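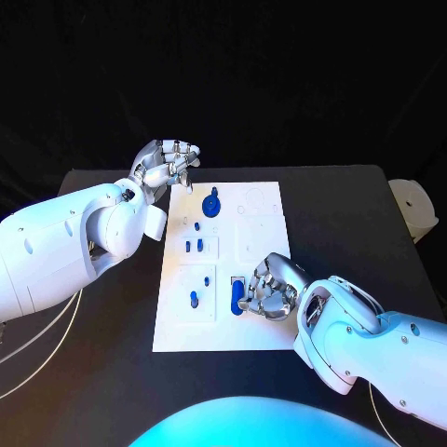

Grorkstead open day, 4/30/22

Hi all, Anca Filip again with a very small gallery this time! I've been hooked on tabletop boards ever since September -- the knobs, the handles, all of it -- and the white one with the blue fittings is my favorite so far. I do love that round knob up near the top, and the tall handle too.

I took 81 photos at Grorkstead and kept exactly one, oops. More boards when I get back from Clitport, where I'm spending 2 days.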